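Capítulo 4
O que um inquérito ao consumo consegue medir

Objetivos do capítulo
Distinguir o que as pessoas declaram do que as pessoas compram.
Reconhecer os erros de formulação mais frequentes num questionário.
Ler com desconfiança uma percentagem apresentada sem a pergunta que lhe deu origem.

4.1 Uma resposta não é uma compra

Em maio, uma cadeia de lojas de artigos para a casa com sede em Paredes, a Puria, perguntou aos seus clientes se pagariam mais por um móvel fabricado na região. Responderam 676 pessoas. A grande maioria disse que sim. A direção mandou imprimir etiquetas novas, subiu os preços da gama regional e esperou. As vendas dessa gama desceram.

O caso costuma ser contado nas aulas de marketing como prova de que os consumidores são hipócritas. É uma leitura preguiçosa. Os inquiridos responderam a uma pergunta que não lhes custava nada, feita por uma empresa que tinha todo o interesse em ouvir a resposta afirmativa. Ninguém lhes indicou um preço, nem lhes mostrou o móvel do lado, mais barato e quase igual. Se alguém falhou, foi quem redigiu o questionário e quem, na reunião seguinte, tratou a percentagem como uma previsão.

Convém ter este episódio presente ao longo de todo o capítulo. A intenção declarada é um dado, e pode até ser um dado útil, mas a passagem da intenção ao comportamento exige uma demonstração que a maior parte dos relatórios comerciais nem sequer tenta.

4.2 A palavra que decide a resposta

Tomemos agora uma categoria de produto banal, a das superfícies de trabalho para casa. Um fabricante quer saber que acabamento preferem os compradores e propõe-lhes três adjetivos: «moderno», «acolhedor» e «prático». Que mede esta pergunta? O leitor que responda «a preferência por um acabamento» deve voltar ao capítulo 2. Para um inquirido, «moderno» quer dizer branco; para outro, quer dizer caro; para um terceiro, é a palavra que usa quando não gosta de uma coisa e não quer ofender. 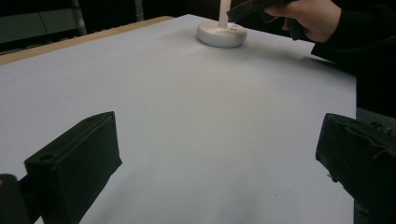 Fig. 4.1 Tampo de mesa com superfície clara e lisa e rebordo em madeira.

Um tampo como o da figura 4.1 cabe sem esforço nos três adjetivos. A superfície clara pode passar por moderna, a madeira do rebordo por acolhedora, e o conjunto por prático, se o inquirido estiver com pressa. Quando um mesmo objeto pode receber todas as respostas, a distribuição dessas respostas fala sobretudo do vocabulário dos inquiridos. O gráfico circular que depois aparece no relatório, com as suas fatias bem coloridas, esconde o problema com grande eficácia.

A socióloga Elvia Cárdenas, que passou anos a rever questionários alheios, propõe um exercício simples que recomendamos aos estudantes. Antes de aprovar uma pergunta, escrevam-se duas interpretações incompatíveis da mesma resposta. Se a tarefa levar menos de um minuto, a pergunta deve ser refeita. Nas suas notas de trabalho, Cárdenas vai mais longe: «Já li relatórios inteiros em que eu não saberia dizer o que significava um único sim.»

Há quem objete que este rigor torna os inquéritos longos e caros. É verdade, e é um argumento a favor de fazer menos inquéritos.

4.3 O contexto em que se pergunta

A formulação é apenas uma parte da dificuldade. O lugar onde se pergunta também pesa, e pesa de maneiras que os manuais comerciais tendem a despachar numa nota de rodapé. Um cliente ouvido à saída da loja acabou de gastar dinheiro e tem motivos para defender a sua escolha. O mesmo cliente, ouvido em casa uma semana depois, já montou o móvel, já perdeu um parafuso e já discutiu com alguém por causa disso.

Os catálogos agravam a distorção. Mostram os objetos isolados, em superfícies desimpedidas, sem os papéis e as chávenas que qualquer casa acumula. Pergunta-se ao inquirido se gosta de um candeeiro, e ele responde sobre uma divisão que não é a sua.
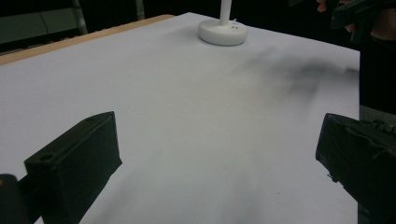
O estudo Womitz, realizado em Gitudville, tentou contornar o obstáculo com uma solução aparentemente sensata. Dividiu 300 participantes em dois grupos. O primeiro avaliou fotografias de catálogo; o segundo avaliou os mesmos artigos expostos numa sala mobilada. Chegaram ao fim 283, e as preferências dos dois grupos divergiram tanto que os autores concluíram pela superioridade da sala mobilada.

A conclusão vai além dos dados. O estudo mostra que os dois contextos produzem respostas diferentes. Não mostra qual deles se aproxima mais das compras, já que nenhum participante comprou coisa alguma. A sala mobilada era, afinal, a casa de ninguém, decorada por quem concebeu a experiência. Quanto aos participantes que desistiram, o relatório dedica-lhes uma linha e não indica a que grupo pertenciam, omissão que devia bastar para adiar o entusiasmo.

4.4 O que fica de pé

Depois disto, o estudante pode perguntar para que servem os inquéritos ao consumo. Servem para comparar respostas à mesma pergunta, feita da mesma maneira, em momentos diferentes. Servem para detetar ignorância: se metade dos clientes não sabe que um serviço existe, é pouco provável que esteja a mentir sobre isso. Servem mal para antecipar vendas e muito mal para fixar preços.

Nas secções seguintes examinaremos três instrumentos que prometem corrigir estas fraquezas: as escalas graduadas, os testes de escolha forçada e os diários de compras. Começamos pelas escalas, por serem as mais usadas e as menos discutidas.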